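Re: [staff-dev] Peer observation slots for March

Gordon Melnyk wrote:
> Are we still pairing across departments? My group at Stornovwood
> would like to know before they fill in the form.

Pairs stay cross-department. I have 105 forms back so far and will match people as they come in.
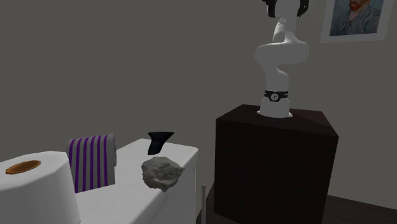 Tatiana Vlček

Each visit covers one lesson, and the follow-up talk should happen the same week. Write down one thing you want feedback on and send it to your partner first. Last term's notes are in room 252 if you want to see how others did it.
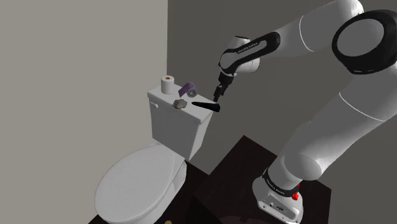
Coaching logs are separate from the observation form and go to Uriel Ledesma. Keep them short, with a date, the goal, and what you tried. An entry can be as plain as the small flush lever on the white toilet's tank in the second picture. Two lines will do. Tane Pearce has blank copies. 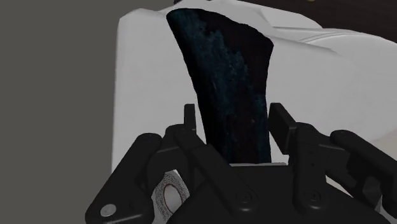 Do I need to log a visit if my partner cancels?
Only the new time goes in the log, once you have both agreed on it.

Tegwen Rowlands is covering classes in room 258 for anyone who needs to be released.

Staff Development List | Contact the list owner | © Stornovwood | Back to top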